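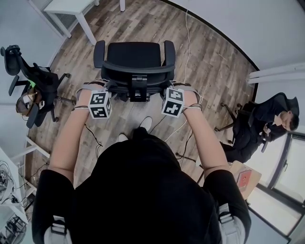
Westby task chair, black, both hands on the backrest. Second one behind on the left with a black backpack on it.

Okay quick one, have to be out of here by 3. We bought the Westby chairs for the shared room in August, $105 each plus delivery, been sitting in them most days since. Short version: good for the money, not great for the whole day.

Assembly. Took me 50 minutes for the first one, way less for the next. The instruction sheet is one page of tiny drawings, no words. Armrest bolts go in last and DON'T tighten them until all of them are started, I had to undo one side and begin again. Allen key in the box is junk, use your own.

Seat. Mesh type, fine in warm weather. Firm. I'm OK for a morning, after lunch I start shifting around. Golnar put a cushion on hers and says it fixed it. Parviz leans way back in his and reads for hours so clearly it's a matter of taste.

Armrests – better than expected. Padded, no cracking so far. They don't adjust on ours though, and they hit the edge of my desk at home (tried one there for a weekend). Measure yours first!! The listing doesn't give the height.

Back. Nice support low down, not much up by the shoulders. There's a gray bracket in the middle of the backrest which is where I'd expect trouble someday, nothing yet. Mine had a creak the first week, tightend it, gone.

Rolling. We have gray-brown wood-look laminate and they roll easy, almost too easy. No scratches I can find. They do not like cables, roll over even a thin one and you feel it. Tape them down or move them, we still haven't.

I grab it by the back to drag it around and it takes that fine. A loaded backpack hung on it is fine too.

Compared with the Bomance we had before: Bomance was softer, and the gas lift died. Customer service at Westby answered me the next day about a missing cap and mailed one, no argument.

Would I buy again? For a room where people come and go, yes. For eight hours at a desk I'd spend more. Four stars, would be four and a half with a decent instuction sheet.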